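Robot teaching by demonstration

Teaching by demonstration is a way of giving a robot a new skill by doing the job for it, with a person supplying the movements and a computer learning from the recordings. It is also called learning from demonstration or imitation learning. The appeal is easy to see: someone who has never written a line of code can teach a machine to fold a towel!

Methods

There are 2 older approaches. In hand guiding, the teacher takes hold of the arm and moves it through the task while its joints record their positions. In remote control, or teleoperation, the teacher works from a distance with a joystick, a headset or a smaller copy of the arm, and the robot follows along.

A newer branch does away with the arm during teaching. The teacher holds a gripper in the hand and simply gets on with the work, and the recorded motion is later fitted to a robot carrying similar jaws. Sessions can be held in kitchens, shops and bedrooms, wherever the real work happens (a wonderful change from the fenced-off lab bench).

Cloth handling

Cloth is a favorite subject, and a wonderfully stubborn one. A shirt dropped twice never lands the same way, so a fixed list of positions is of little use. In the Baltholm trials, Selma Grgić and Ruaridh Semple recorded 100 demonstrations of a single fold, made by 4 teachers, and threw out 16 in which the fabric slipped from the jaws.

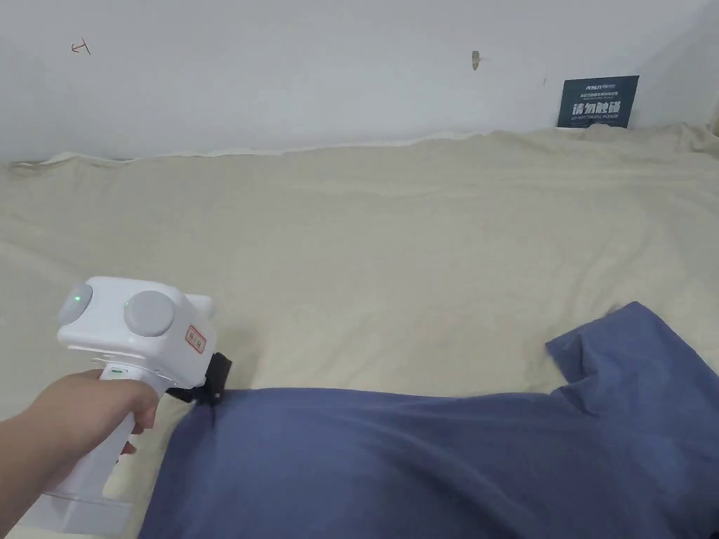 Grgić found that slow, steady teachers gave the most useful recordings, even when their folds were a little crooked. Pauses caused more trouble, as the trained robot tended to copy them faithfully and hover over the cloth. Flora Dalgleish later repeated the work at Zemby with heavier fabrics and shorter recordings.

See also: Teleoperation; Hand guiding; Dikurico folding test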